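Getting an old laptop to run cooler and quieter

My Jorell laptop turned into a hair dryer over the summer and I finally sat down one evening in December to do something about it. These are the bits that helped, plus a couple that didn't. 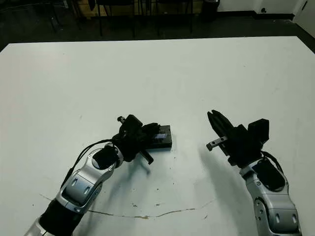
First thing is finding out whether it's the dust or the software. Restart the computer, open nothing at all, and leave it alone for 20 minutes. If the fan's still roaring with nothing running, it's most likely dust or old paste. If it only takes off when you open the browser, well, you've got a browser problem, and I've got some thoughts on that further down.

Get it off the bed. I know, I know. I did it for years, propped on a doona with the vents buried. Mine sucks air in through the bottom, so even a couch cushion chokes it. I use an old cake rack now (the wire sort) and it works just as well as the cooling stand I bought from Ibarra, which had blue lights and a fan louder than the one I was trying to fix!

Now the dust. Shut down properly, don't just close the lid, and pull the charger out. Take the battery out too if yours comes out. Short bursts of canned air with the can held upright, because if you tip it you'll spit cold liquid all over the place. Hold the fan blades still with a wooden skewer while you blow - they can spin way too fast otherwise, and that's hard on the bearings. I skipped this step on my previous laptop and it rattled until the day it died.

Do it outside if you can. I did mine at the kitchen bench and was wiping grey fluff off the toaster afterwards.

If you're taking the bottom cover off, draw the outline of the laptop on a bit of cardboard and poke each screw through in the spot it came from. Mine had 13 screws in three different lengths and I'd never have remembered which went where. Check under the rubber feet as well, there were two hiding there. An old guitar pick is great for popping the clips. Butter knives are not great. Ask me about the scratch.

Thermal paste I can't say much about because I chickened out. Nahuel Ocampo at the repair shop in Penolton did it for me and had it back the same afternoon. He reckons people put on far too much, and that a blob the size of a grain of rice does for most laptops. He also told me to stop using the vacuum cleaner on the vents (static), so I've stopped.

Software next. Open Task Manager, click the CPU column so the greedy stuff floats to the top, and just watch it for a minute. I had a printer helper called Hodach chewing through a quarter of the processor, for a printer I gave away two Christmases ago. Uninstalled, gone, and the fan dropped straight away.

Then have a look at the startup list. Mine had 12 things switched on and I needed the antivirus and the touchpad one. If you don't recognise a name, look it up before you turn it off, and do them a couple at a time so you can work out what you've broken.

The setting that made the biggest difference was in the power options. Under the advanced settings, look for the maximum processor state. It'll probably say 100 per cent. Knock it down to 99, and on a lot of laptops that turns off the turbo boost. I can't feel any difference typing or doing my emails, though my sister plays games and she hated it, so put it back if things get choppy. Not every machine shows that option, sorry.

Browser tabs! My friend Jolanta Tokarz keeps so many open that the little icons disappear, and then she rings me about the noise. Turn on the sleeping tabs or memory saver setting, whatever yours calls it, and get rid of any extensions you don't use. I had two coupon finders that were fighting each other on every shopping site.

Last one, and it costs nothing. Drop the screen brightness a notch and unplug anything you're not using from the USB ports. It's a small saving but my old external drive used to keep waking up for no reason, clicking away on the desk at night.

I go over the vents with the canned air every few months now, usually when I'm doing the rangehood filter.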